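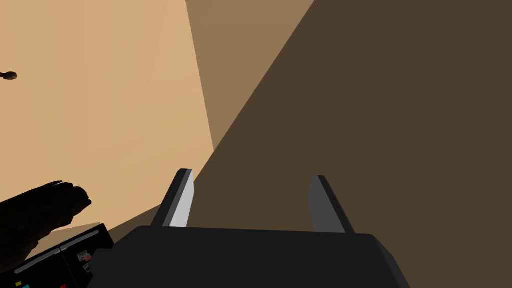

Gripper fingers open over a dark brown surface.

How to Plan a Self-Guided Day at the Nundmont Cliff Monastery

The monastery at Nundmont is cut into a sandstone face above the river. The site has no fixed tour. Visitors buy a ticket at the lower gate, take a paper plan and walk the terraces in whatever order they choose. The steps below cover transport, tickets, route and return for one full day, starting and ending in the town of Jedance.

What you need

Walking shoes with a firm sole
Water, at least 2 liters per person
Cash in small notes
A headlamp or flashlight for the inner cells
A long-sleeved layer
A printed or offline map of the valley

There is phone signal at Jedance and at the lower gate. There is none on the terraces.

Step 1. Choose the day

The site is open every day except Sunday. The shared vans between Jedance and Nundmont also stop running on that day, so even the outside path is hard to reach then. May, June and September are the best months. In July and August the rock face is in full sun from late morning until mid-afternoon, and the upper stairs have no shade. From November to March the upper terrace is closed and the lower cells may be locked for repairs.

If rain is forecast, move the trip by a day. The stairs drain badly and the staff close the upper terrace when the steps are wet. A ticket bought before the closure is not refunded.

Step 2. Get to the lower gate

Vans leave from the yard behind the Jedance market. They go when full. The first one usually leaves soon after 6:30 a.m., and the ride takes a little under an hour on a paved road with one rough section past the quarry. Tell the driver "lower gate" when you board. Vans that are not told otherwise continue to Nundmont village, and the walk back from there is uphill on the road shoulder.

If you are driving, park in the gravel lot on the river side. Do not use the turnout opposite the gate, where vans reverse. The last fuel before the site is in Jedance.

Travelers coming from Visavby should change in Jedance. A direct road appears on older maps, but the bridge on it carries foot traffic only.

Step 3. Buy the right ticket

Two tickets are sold at the window:

Lower site: the courtyard, the assembly hall and the first row of cells
Full site: everything in the lower site, plus the stairs, the painted cells and the upper terrace

Buy the full ticket unless you have trouble with heights or stairs. It cannot be upgraded once you are inside. The window takes cash only and often has no change in the first hour. Bags larger than a daypack are left at the window against a numbered tag. Keep the tag in a pocket and not in a second bag you might also leave.

Ask for the plan in English. It is the sheet with the green heading. Cell numbers on the plan match the small metal plates beside each doorway. The painted numbers on the rock itself belong to an older survey and should be ignored.

Step 4. Walk the terraces in this order

The plan suggests starting in the courtyard. Starting at the top gives better light and empty stairs.

1. From the gate, pass the courtyard on your left and go directly to the main stair. It has 500 steps in four flights, with a landing after each. The second flight is the steepest and has a handrail on the wall side only.

2. At the third landing, turn right into the painted cells. Morning light reaches the back walls of the first three until mid-morning. The pigments are mostly red and a dull blue, with the best-preserved border at shoulder height in the second cell. Flash is not permitted. Keep flashlights pointed at the floor.

3. Return to the landing and climb the last flight to the upper terrace. Allow half an hour. The river bend, the orchards and the old caravan wall are all visible from the east end. Stay behind the low curb.

4. Go down by the north stair, which is one-way. It comes out beside the cistern.

5. Visit the first row of cells. There are 54 on the plan, but many are shallow and identical. Cells 8, 19 and 31 have carved ceilings. The others can be passed quickly.

6. Finish in the assembly hall and the courtyard, which are in shade by early afternoon.
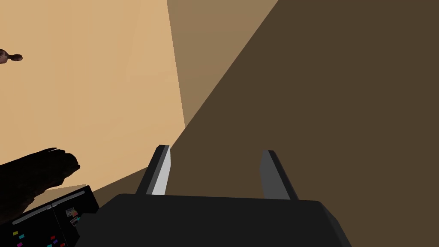

Gripper seen from behind and above, with nothing between the fingers.

Total walking time is three to four hours at a moderate pace. Add an hour if you sketch or take detailed notes.

Step 5. Stop for food

No food is sold inside. The Bensaid teahouse is on the river side of the road, a short walk from the gate. It serves flat bread, lentil soup, eggs and tea. Service is slow between noon and 1 p.m., when van drivers eat. Re-entry is allowed on the same day if the ticket has been stamped at the exit. Ask for the stamp, as it is not offered.

Picnics are allowed on the benches by the cistern. Carry all waste out.

Step 6. Optional: the caravan wall

A marked footpath starts behind the teahouse and follows an irrigation channel to the remains of the caravan wall. The path is 900 meters each way and nearly flat. Two gates cross it. Leave each one as you found it. The wall is low and unfenced, and most of what stands is mud brick on a stone footing. Do not climb on it.

Skip this section if you reach the teahouse after 3 p.m.

Step 7. Return to Jedance

Wait for the van at the lower gate on the river side. Vans start in the village and are often full by the time they pass, so expect a wait of up to forty minutes. The last reliable departure is at 5 p.m. After that, walk to the village and ask at the shop for a private car, agreeing on the fare before you get in.

Common problems

The window is closed on arrival. Staff open at 8 a.m. but sometimes begin with the stairs. Wait at the bench. Do not enter without a ticket.

The upper terrace is closed for wind. It may reopen within an hour. Do the first row of cells while you wait, then check again at the foot of the main stair.

A cell on the plan is locked. Keys are held at the window. Staff will open cells 19 and 31 on request if two people are on duty.

The bag tag is lost. You will be asked to list the contents of the bag and show identification. Allow extra time before the last van.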